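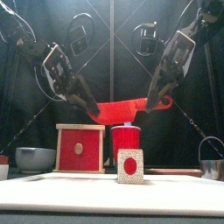 Why does mashed potato turn gluey when it is made ahead and held warm?

Free starch is the cause. Potato cells are packed with starch granules, and the granules swell with water as the potato heats. If the cells stay whole, the swollen starch stays inside them and the mash feels smooth and dry. If the cells break, the starch gel runs out and coats everything, and each further stir, reheat or pass through a machine breaks more of them.

The question came in after the May lunch at Natwood, where we served 84 portions of sausage and mash from the back kitchen and the last third of it was closer to wallpaper paste than food. Several members were polite about it. Sarita Sengar was less polite and asked for the method to be looked into before the next lunch. What follows is a write-up of the tests, with the method we now use.

What we had been doing

The old method was the usual one. Potatoes peeled, cut, put in cold salted water, brought to a boil, boiled until a knife went in, drained, mashed with butter and hot milk, then moved to a covered pan over hot water until service. For a family meal there is nothing wrong with it. The mash is eaten within minutes.

At lunch scale three things change. The pot is larger, so the outside of each piece is overcooked before the pot has come back to a boil. The mashing takes longer, so the potato at the bottom gets worked far more than the potato at the top. And the holding pan has to be stirred to keep the edges from drying out, which means the mash is being worked again the whole time it sits there. The first trays served at the May lunch were acceptable for this reason, and the last ones were not.

Two-stage cooking

The alternative is a pre-cook at low heat, a full cooling, and then a normal simmer. It has been used in instant potato flake production for decades and many restaurant kitchens use some form of it. The steps are simple but they need a thermometer.

In the first stage the cut potato is held in water at 70 degrees (all temperatures here are Celsius – the Natwood kitchen thermometer has no other scale). At this heat the starch swells inside the cells, but the pectin that cements one cell to the next does not break down much. The pieces come out firm and slightly translucent, and they taste raw.

In the second stage the pieces are cooled right through in cold water. Some of the starch that swelled in the first stage now sets, in much the same way that leftover rice goes firm in the refrigerator. Once set, that part does not dissolve easily when it is heated again. This is the step that people leave out, and without it the pre-cook does very little for the mash.

In the third stage the pieces are simmered in fresh water until soft. The pectin gives way, the cells come apart from one another, and the potato can be pushed through a ricer with much less damage. Whatever does break releases starch that is mostly set and no longer very sticky.
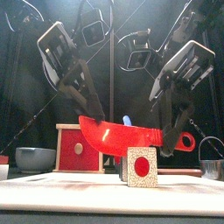
Cut size matters more in the first stage than in the others. Thick chunks take too long to reach an even heat, and the center is still cold when the outside has had its full time. Slices of 2 centimeters worked well. Thinner slices gave a slightly smoother mash but lost more flavor to the water, and they broke up when they were moved from one pot to another. Ramesh Joshi tried whole small potatoes in their skins and abandoned the batch.

Rinse the slices before they go in. The water should run clear or close to it. Rinsing only removes the starch from the cut faces, so it is no substitute for the pre-cook, but it costs nothing.

Controlling the first stage

A large pot of water holds its heat well, and this is an advantage. We brought the water up to 80, switched off the burner, added the slices, and let the temperature settle. In the big Natwood pot it fell to just above the target. In a smaller pot at home it will fall further, and the burner has to go back on low. Stir once after the potatoes go in and check the reading in the middle of the pot, well away from the base.

Half an hour is enough. Nithin Chacko left one batch in for a full hour and could find no difference in the finished mash, though the second cook took longer. That is expected. Long holding at this heat strengthens the pectin, as an enzyme in the potato is active in the range just below it, and the pieces then resist softening. If the temperature drifts down toward 60 the effect becomes much stronger. We had one batch where it drifted for most of the half hour, and the slices were still firm in the center after a simmer that would normally have finished them. They did soften in the end. The mash had small hard grains in it.

Drifting upward is the more common fault. Above 80 the pre-cook turns into ordinary cooking done slowly, and the benefit is lost.

Choice of potato

We used three kinds. The floury potatoes from Singhal, which are the ones we normally buy, gave the best result by either method and the largest gain from the two-stage method. The all-purpose yellow potatoes from the market in Skukow gave a denser mash with better color. They were noticeably sticky by the old method and only faintly so by the new one. The waxy salad potatoes that Savita Jaiswal had left over from her own garden were tested for completeness. They are not suitable for mash. The two-stage method made them less unsuitable.

Age is worth a note as well. Potatoes kept very cold turn part of their starch to sugar and brown quickly if the mash is later fried into cakes. Store them cool and dark, and keep them out of the refrigerator.

Mashing and fat

After the second simmer, drain well and return the slices to the dry pot over low heat until the steam drops off. Water left on the surface thins the mash and makes people add less milk, and it tastes of nothing.

Use a ricer or a food mill with a coarse plate. Press straight down. A hand masher is acceptable for small amounts if it is not dragged sideways through the potato. A food processor undoes all the work of the earlier stages, since the blades cut cells open far faster than any pre-cook can protect them. We ran one batch through the processor to be certain, using two-stage potato, and it was better than the same test with plain boiled potato. It was still glue.

Butter goes in before milk. The fat coats the cells and any loose starch, and the milk then spreads more evenly. Have the butter soft and the milk hot. Fold, and stop folding when the last streak is gone.

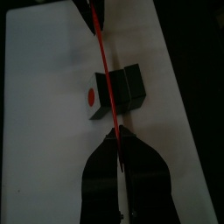

Salt can go in either cooking water, but there is no point in salting both. We salt the second. The first is thrown away along with most of what was in it, and heavily salted water made the temperature test no easier to read or repeat.

Holding for service

Holding temperature should stay above the legal minimum for hot food in your area, and above that there is room for choice. The Natwood warming cabinet was checked at three shelf heights and the top shelf ran 5 degrees hotter than the bottom. Mash on the top shelf formed a skin sooner. It is now kept on the bottom shelf, with the sausages above it.

Cover the surface directly with baking paper, then put the lid on. Do not stir. If the mash tightens up during the hold, pour a little hot milk over the top, cover again, and fold it in once just before serving. The two-stage mash does tighten more than the old kind, because set starch takes up less water at the start and a little more as it sits. It recovers with milk. The old kind did not recover with anything.

Kamlesh Pandey asked whether the first two stages can be done the day before. They can. The slices were cooled quickly in several changes of cold water, drained, covered and kept in the refrigerator overnight, then simmered the next morning. The mash from these was the least sticky of all the batches. They need a few minutes more in the second cook and they gray slightly where they touch air, so press the cover down on them or keep them under water. For a lunch service this also moves the peeling and slicing to the previous afternoon, when the sinks are free.

Cost in time

Against the old method, two-stage cooking adds the half-hour hold and the cooling. The work itself is much the same apart from one extra drain. It does use more water, and it ties up a large pot for longer, so the cabbage has to go on the small burner or in the oven.

For fewer than six people eating straight away, we would not bother with a floury potato. With yellow potatoes it is still a visible improvement.

The next lunch is at Irine, where the burners are electric and slow to respond. The pot will need to come off the ring completely for the first stage. Anyone on the kitchen list who owns a probe thermometer with a long lead is asked to bring it, with a spare battery, and to be there by 9:30 in the morning.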